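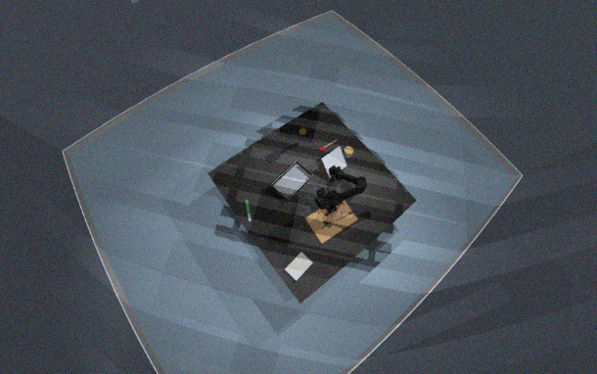 第80期 第9页

修飞机的工具为什么要“点名”

你有没有在家里找不到剪刀的时候?找一会儿找不到,就先用别的东西,过几天剪刀自己从沙发缝里冒出来了。在家里可以这样,在修飞机的地方不行。

修飞机的大房子叫机库。机库里的机务人员每天要用扳手、螺丝刀、钳子、手电筒、小镜子,还有很多叫不上名字的工具。干活之前,工具要点一遍。干完活,再点一遍。两次的数目和种类必须一样,少一把小螺丝刀也不能放飞机走。

丢在飞机里会怎么样

飞机里面有很多窄小的地方。机翼里有拉杆和管路,驾驶舱的地板下面有电线,发动机里有转得很快的叶片。

假如一把扳手忘在了机翼里,飞机起飞、转弯、遇到颠簸的时候,扳手就会滑来滑去。它可能卡住一根应该活动的杆,也可能把电线外面的皮磨破。要是忘在发动机的进气口附近,发动机一开动就会把它吸进去,叶片会被打坏。

大人们给这类东西起了一个名字,叫“外来物”,意思是不该在那里却在那里的东西。工具是外来物,掉下来的螺丝钉是外来物,一块擦油的抹布、一个笔帽也是外来物。

工具的影子

想知道一把工具在不在,最快的办法是给它留一个固定的位置。

很多机库的工具箱,抽屉里铺着两层泡沫垫。上面一层是深色的,按每件工具的样子挖出一个洞,下面一层是鲜艳的颜色,比如黄色或者红色。工具放进去,洞就填满了。工具拿走,下面的鲜艳颜色就露出来。拉开抽屉看一眼,哪里亮着,哪里就缺东西。

墙上挂的工具板也用同样的道理。板上画着每件工具的轮廓,像影子一样,所以叫“影子板”。锤子的影子上只能挂锤子,挂别的就对不上。

班伯格(Banberg)机库的一个大工具柜里有209件工具。机务员阿尔达兰·法拉哈尼每天早上接班时要把它从上到下查一遍。他说抽屉排得整齐,查起来很快,最慢的是装小钻头的那个盒子,因为小钻头长得太像了,要看上面刻的数字才分得清。 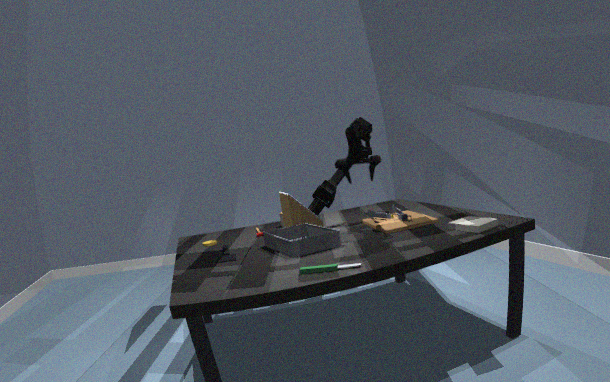 房间一角的深色桌子(电脑绘图)

谁拿走了它

光知道少了一把扳手还不够,还要知道它在谁手里。

以前的办法是用小铜牌。每个人有几块牌子,牌子上刻着自己的号码。借一把工具,就在空出来的位置上挂一块牌子。别人走过来一看号码,就知道该去问谁。还工具的时候,把牌子取回来。有些机库现在还在用。

后来有了条形码,跟超市商品上的那种差不多。工具上贴着或者刻着一个码,借的时候“嘀”一声,还的时候再“嘀”一声,电脑里就留下了记录。

还有的工具柜装了摄像头。关抽屉的时候,柜子会给抽屉里拍照,和工具齐全时的样子比一比,缺了哪件,屏幕上会显示出来。

工具自己也有编号。两把一模一样的扳手,号码是不同的。这样在飞机上捡到一把扳手,看看号码就能知道它属于哪个工具箱。

班伯格机库的工具间里一共有2000件工具,管工具间的人叫特雷莎·斯坎伦。她有一条规矩:不许把借来的工具转手给别人。小王借了钳子,小李也想用,小王要先还,小李再借。听上去有点麻烦,可是记录就不会乱。

坏了的工具也要还

有一次,一位机务员的螺丝刀头断了一小块。他把螺丝刀还了回去,可是断掉的那一小块呢?

在机库里,断掉的碎片也算工具的一部分。大家停下手里的活,拿着手电筒和小镜子找,最后在一个接头旁边用磁铁把它吸了出来。两块拼在一起,严丝合缝,才算找齐了。

所以检查工具的时候,除了看“在不在”,还要看“全不全”。钳子的塑料手柄有没有掉一块,手电筒后面的盖子还在不在,卷尺头上的小钩子松没松,都要看。

要是真的找不到

找不到工具的时候,机务员要马上报告,不能自己悄悄再买一把放回去。报告以后,通常会按下面的顺序来做:

先看自己的口袋、工具包和工作台。
再看干过活的地方,还有它的下面和旁边。
问一问今天一起干活的人。
翻一翻垃圾桶,工具有时会和旧零件一起被扔掉。
还找不到,就要把已经装好的盖板再打开,一个地方一个地方地看。

这架飞机在找的时候不能飞。机库会有专门的人决定什么时候才算查清楚了,并且签上名字。有时候乘客就得换一架飞机,或者多等几个小时。

主动报告的人一般不会因为报告这件事挨骂。要是大家都怕挨骂,有人就会把事情藏起来,那就危险多了。
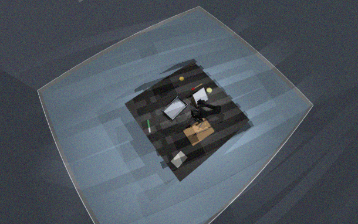

蓝灰色的地面,外面一圈是深灰色(电脑绘图)

人身上的东西也要管

进发动机里面检查以前,机务员要把口袋掏空。硬币、钥匙、手机、笔都留在外面。有的工作服没有上衣口袋,弯腰的时候就没有东西会掉出来。戒指和手表也要摘掉,一来怕掉,二来怕挂住或者碰到带电的地方。

在机场的停机坪上,也有人检查地面,看见小石子、铁丝、行李箱上掉下来的轮子,就捡起来放进专门的桶里。

你也可以试一试

找一张大一点的硬纸板,把你的剪刀、尺子、胶棒、订书机放在上面,用铅笔沿着边画一圈,再把轮廓里面涂上鲜艳的颜色。一块平放的影子板就做好了。

做手工之前看一遍,做完以后把东西一件一件放回自己的影子上。哪个颜色还露着,就去找哪一件。描剪刀的时候请合上刀口,年纪小的同学可以请大人帮忙。

小词典

机库:停放和修理飞机的大房子。
机务人员:检查和修理飞机的人。
外来物:不该出现在飞机里或者跑道上的东西。
影子板:画着工具轮廓、用来挂工具的板。
盖板:飞机表面可以打开的板,打开以后能看到里面的零件。

文:梅·克伦肖
下一期:飞机的轮胎里装的是什么气?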